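# La feria de cestería de Plovilmont vuelve en octubre con 30 puestos 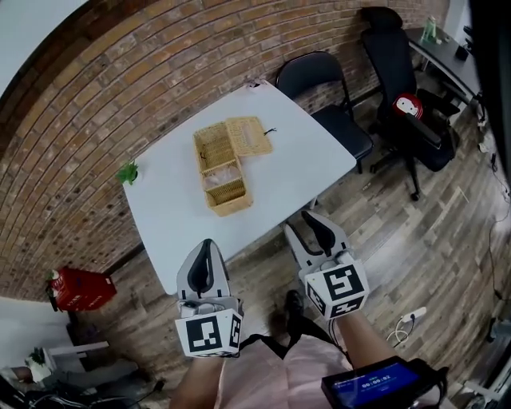

*Caja de mimbre con tapa y separador interior, sobre una mesa blanca.*

Domingo, 26 de junio de 2022

La feria de cestería y fibras vegetales de Plovilmont volverá a celebrarse en octubre, después de dos ediciones suspendidas. El ayuntamiento confirmó el viernes que habrá 30 puestos en la plaza del mercado y que la entrada seguirá siendo gratuita.

La organización corre de nuevo a cargo de la asociación Fomia, que recibió 274 solicitudes de artesanos. «Hemos tenido que dejar fuera a gente muy buena, pero la plaza da para lo que da», explicó su presidenta, Marisol Magaña. La selección dio prioridad a quienes trabajan con material cortado en la comarca – sobre todo mimbre y castaño – y a los talleres que nunca habían participado.

El programa incluye 16 cursos de iniciación, repartidos entre la antigua escuela y el salón parroquial. Merike Lepik impartirá los de asas y tapas, y Zaid Srour se ocupará de los de asientos de enea. Cada curso dura una mañana y el material está incluido en el precio de la matrícula. Los menores de 14 años deberán ir acompañados.

El aparcamiento de la calle del Río quedará cerrado durante la feria. Los vecinos con vado podrán entrar por la parte de atrás, según el bando municipal. Los comerciantes habían pedido que el corte se limitara a las mañanas, una petición que el ayuntamiento rechazó por motivos de seguridad.

En la última edición se vendieron 491 piezas, según los datos de Fomia, con las cestas de vendimia y las cajas con tapa entre las más solicitadas. Los precios los fija cada artesano y la asociación no cobra comisión.

Las inscripciones para los cursos se abren en septiembre en la oficina de turismo. Quienes se quedaron sin puesto pasan a una lista de espera, que se moverá por orden de llegada si hay renuncias.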